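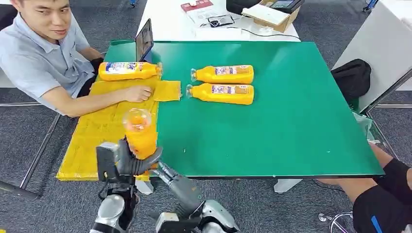 # juice-table

Notes + file list for the juice bottle sessions. Started by Noreen Satti in September, now kept by Efua Nutsugah. Ask Efua before renaming anything, please.

## Whats in it

- 2659 short clips, 93 of them labeled twice
- bottles lying down, bottles standing up, bottles moved on and off the yellow cloth
- green mat on the table throughout

## Labels

`side` = bottle lying down
`up` = standing on its base
`cap_l` / `cap_r` = which way the cap points, as seen in the clip. Tracey had these swapped in the first 68 files, fixed now.

Cloth wrinkles: leave them. Don't flatten between runs. If a bottle rolls off the cloth, label it `rolled` and keep the clip.

We use the same juice bottles every time, full ones. Half empty ones roll diferently, so keep those out.

This site uses cookies to remember your settings. Accept / Manage
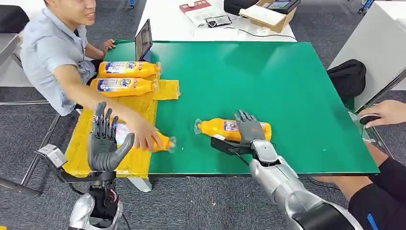 ## Splits

First 200 clips are the test set, don't train on them. Rest is up to you. Bhavana's split file is in `/splits`, the old one from Bitalstead is gone.

## To do

- recheck `rolled`, too few
- Ásdís to send the cloth-only clips
- license text??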